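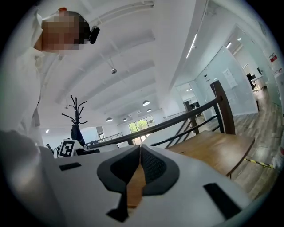
Figure 5.1 Leaning in close, seen from below. A small black device is worn at the side of the head.

Chapter 5
Head and Neck Posture in Close Work

Print this chapter | E-mail this chapter

5.1 Introduction

Close work is any task in which the eyes must stay near the thing being handled. Sewing, engraving, dental work, watch repair and the sorting of small parts all fall under this heading. The tasks have little in common except the distance at which they are done, and that distance sets the posture of the head, the neck and, after a time, the upper back.

Chapter 4 treated the seated body as a stack of segments, each carried by the one beneath it. The same model is used in this chapter, with the head as the top segment. When the head is upright, its center of mass lies slightly forward of the joint on which it rests, and the muscles at the back of the neck need only a small, steady pull to keep it level. As the head tips forward the center of mass moves farther from the joint. The turning effect grows, and the muscles must pull harder to balance it.

Two terms should be kept apart. Neck flexion is the angle between the neck and the trunk. Head inclination is the angle of the head measured against the vertical, whatever the trunk is doing. A person who bends from the hips with a straight neck has a large head inclination and almost no neck flexion. Many older surveys report one angle without stating which, and their results cannot be pooled.

5.2 The Telitz survey

Much of the worked material in this chapter is drawn from a survey of bench workers at Telitz, carried out by Subbarao Marar and Skarphéðinn Stougaard. The survey holds 1,107 posture records from 84 workers in two workshops, Flastow and Iltberg. Each record gives the trunk angle, the neck angle, the viewing distance and the height of the work surface. Records were made during the morning shift only, so the data say nothing about fatigue late in the day.

The benches at Iltberg were fixed. Those at Flastow could be raised or lowered by up to 18 centimeters, although the setting was seldom changed once a worker had been assigned to a bench. This difference is used in Section 5.4 to separate the effect of bench height from that of viewing distance.

5.3 Loads worn on the head

Magnifiers, lamps, headsets and other worn devices add mass to the top segment. Two quantities matter: the mass itself and its distance from the joint. A light device mounted far forward may require more muscle effort than a heavier one placed near the ear. A device worn on one side also produces a sideways turning effect, which the simple model of Chapter 4 leaves out. The added term is derived in Section 5.5, following the notation of Zoëga - see the list of symbols at the front of the book.

Before going on, the reader should be able to:

- draw the forces acting on a segment at rest
- find the turning effect of a force about a given joint
- convert between trunk angle and head inclination

Related chapters
Chapter 3: Measuring Joint Angles
Chapter 4: The Seated Body
Chapter 6: Reach and Bench Layout
Chapter 9: Lighting for Fine Tasks

Sign up for our newsletter to receive notice of new chapters and corrections. You may unsubscribe at any time.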